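Nurari two-arm cloth set

Recordings from a two-arm bench in the Jultwood shared workshop. Both arms bolt to the front rail and work over a white tabletop. The set holds 122 episodes, 46 of them on trousers.

Layout: one folder per episode, with a fixed overview stream and a wrist stream per arm. Joint logs run at 50 Hz.

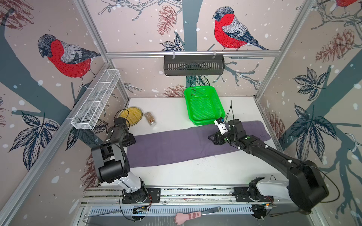
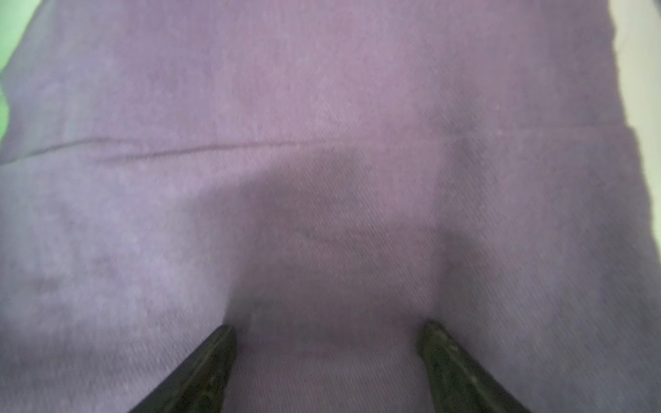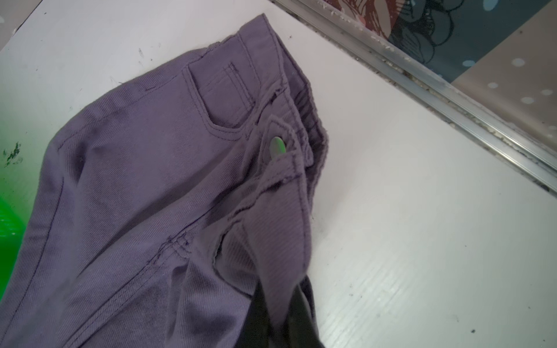
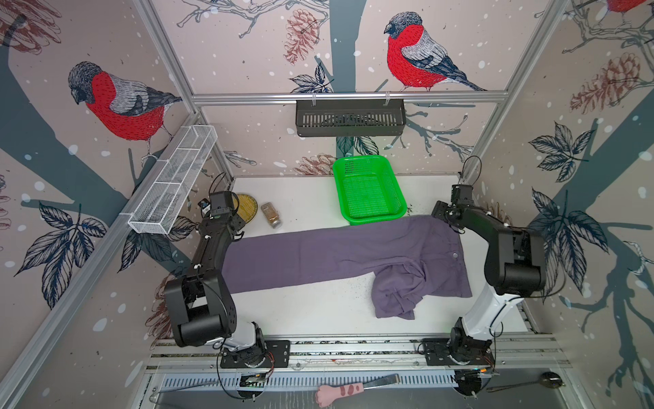 Known issues: joint logs start late in 3 episodes - see skip.txt. Wrist exposure was left on auto until September, so early clips drift in colour. The Buvby loader reads both old and new folder names; the Hyvönen script reads only the new ones.

Licence: free for non-commercial use. Report bad episodes by folder number.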